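We use cookies to improve your visit. Accept | Manage

Painting over a white vanity
Posted by Vittoria Costa

I've bought a second-hand vanity with curved legs, two drawers and an oval mirror on the back. I want it a soft grey colour. Do I have to strip it first, or can I just sand? The carving worries me. 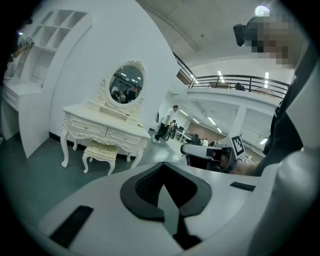
It also has to fit in a nook 80 cm wide, so I don't want thick paint building up on the sides.

Settimio Fiore
No need to strip it if the old finish is sound. Wash it, take the knobs off, scuff with 180 grit and use a bonding primer. Do the carving with a grey scuff pad, as paper flattens the edges. Two thin coats, then leave it 7 days before putting anything on top.

Lucrezia Guerra
Tape the mirror. I didn't and was scraping for ages.

Tiburcio Varela
Spray it.

3 comments | 77 shares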